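Collecting pick-and-place demos: how many is enough?
14 replies · 3 shares

tgrimshaw
We've got 80 good episodes of "put the fruit on the grey tray" and I'm hooked! The Flundik arm is a joy to drive. Target is 3,000 by March. Tomato-type thing first, then the banana bunch, with the mug and bowl left out as clutter. 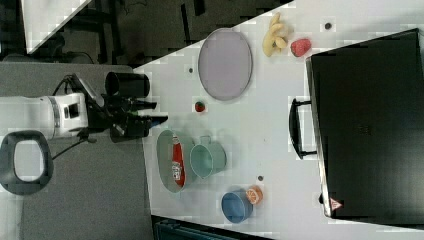 Reply 1 — saskia_h
Lovely spread of stuff! I'd shift the tray every few episodes though, or it'll just learn where the tray lives.

Reply 2 — wpryor
Disagree. Keep the tray still until the grasps are solid. We moved everything from day one at Ruddock and had 3,040 episodes of mush.

Reply 3 — saskia_h
Mush from tired drivers, maybe? We swap every 2 hours and it shows.

Reply 4 — xiuying.d
Keep your failed grabs too, just label them. Ours were brilliant for training the retry.

Reply 5 — tgrimshaw
Ooh, I've been binning those. Stopping that today! Tray stays put for the next batch, then I'll start moving it — sorry Saskia.

Like (11) · Share (3)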